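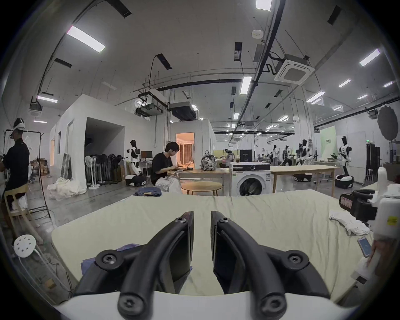 Skullholm Town FC: Matchday Reporter (part-time)

Skullholm Town is looking for a matchday reporter to cover the first team and the women's team for the rest of the season. The last reporter, Marta Lysenko, moved to the academy staff in August.

The work
Write a preview before each game with team news and the likely lineup, post score updates while play is on, and file a match report of no more than 442 words within an hour of the final whistle. You will also get short quotes from both head coaches. Most games are on Saturday afternoons, with a few midweek cup nights. Away travel is on the team bus.

What we need
You should know soccer well and write clean copy quickly. Published work helps, but a student paper or your own blog is fine. You must be 18 or older and free for at least 20 games. Photos are handled by someone else.

Pay
$85 per game, home or away, plus a meal. Previews are included in that rate. Paid monthly.

How to apply
Send two writing samples and a short note about yourself to Rattana Thongdee, media office, Haline Park, or leave them at the ticket window during office hours. One sample should be a match report. No résumé needed.

Applications close Fri 28 September. We expect to talk to about five people, and each will be asked to cover one reserve game, paid at the full rate. Questions about the schedule go to Yaroslav Hutsuliak at the same office.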